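Udside parts firm teaches humanoid by remote control

Jekier, which supplies small car parts from its site in Udside, has begun teaching a humanoid robot to handle stock by having staff steer its arms from a few metres away. The firm started the trial in April with one job: picking up a number plate bracket from a shelf and putting it in a bin.

An operator wears a headset and a pair of gloves, and the robot copies each movement while its joint positions are recorded. The control software comes from Javar. Jekier says it wants 2000 recorded runs before the robot tries the job unaided, and has nearly 300 so far.

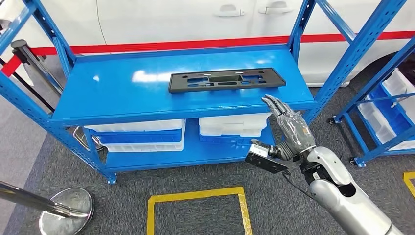
Brackets are awkward to teach because they are thin and lie flat, the company said. Operators are asked to approach from the side and to keep their speed steady – jerky runs are thrown out. Each shift at the controls lasts three hours, with breaks.

So far 19 employees have been trained to use the gloves, most of them from the packing team. A second job, fetching bins from the lower shelf, will be added once the bracket runs are complete.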